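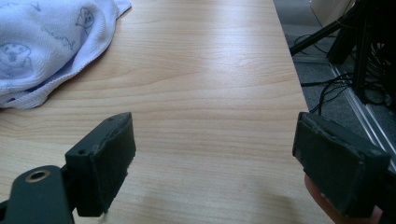
Ticket: intake form drops minors' referrals
Status: open
Opened 27 September 2018, child welfare desk, Kaplan office

Outreach team enters a child found begging at the junction, picks "no guardian present", hits save. Record goes to Sillia but never reaches the shelter queue. 36 entries since the last update, 3 showed up. Rest we are phoning through by hand.

Tried: logged out, other browser, cleared cache. Same thing. Adults save fine. Age field left blank = saves fine too, but then shelter wont accept it.

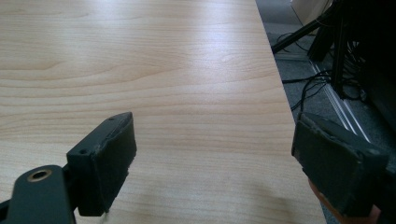

Silar: Is nationality filled in on the ones that fail? Border desk made that field mandatory for under 18s in April, the form doesnt flag it.

Checked. Blank on all the failed ones, we mostly don't know it at intake. Put "unknown" on two, both went thru in under a minute.

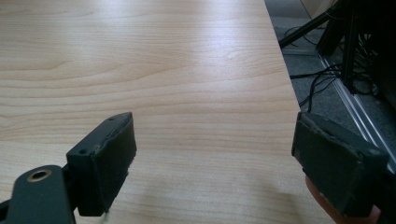 Still need the old ones resent, can't edit after save, fields are greyed out. Roughly 30 kids' records. Pls reopen them from your end, or tell us who can. Also need a warning on teh form.

Leaving open til queue matches our list.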